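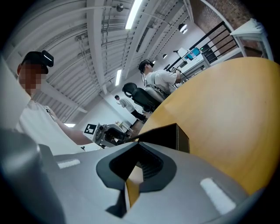 06/12/2018. Hurna, the testing cooperative, today published a 6-page practice note on rooms where people and robot arms share a table, and it is asking suppliers to stop treating a safety label as the end of the matter. Most of the rules we read assume one trained operator, standing back and looking at the machine. Work is often closer than that. A person can have an arm stretched toward the robot joint while someone else sits a short way off in a VR headset. Who is expected to call a stop? Too many manuals leave it open.

Hurna read 106 supplier manuals for the note. Claims of "safe by design" were easy to find. Test conditions were not.

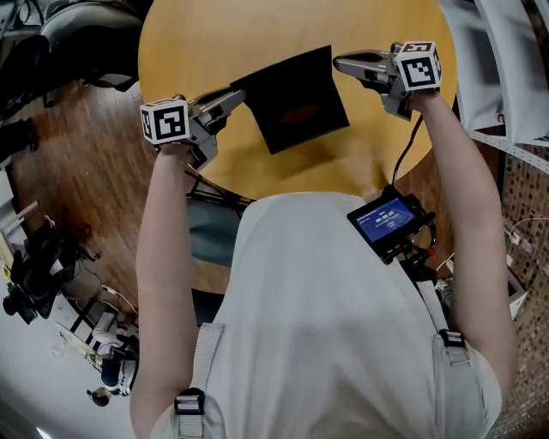
The note also covers hand-held grippers, which most current guidance skips on the grounds that they are tools and the person is in charge. We don't find that convincing. With a gripper in each hand, jaws turned inward over the same dark square on the table, and a cable running down one arm, the wearer has plenty to manage. The note asks for cable routing, harness release and session length to be written down before work starts.

Lusent and Ostance have agreed to try the note in June. Hurna will not issue a badge to either firm. The Yurchenko checklist is attached as an annex, with our objections to it.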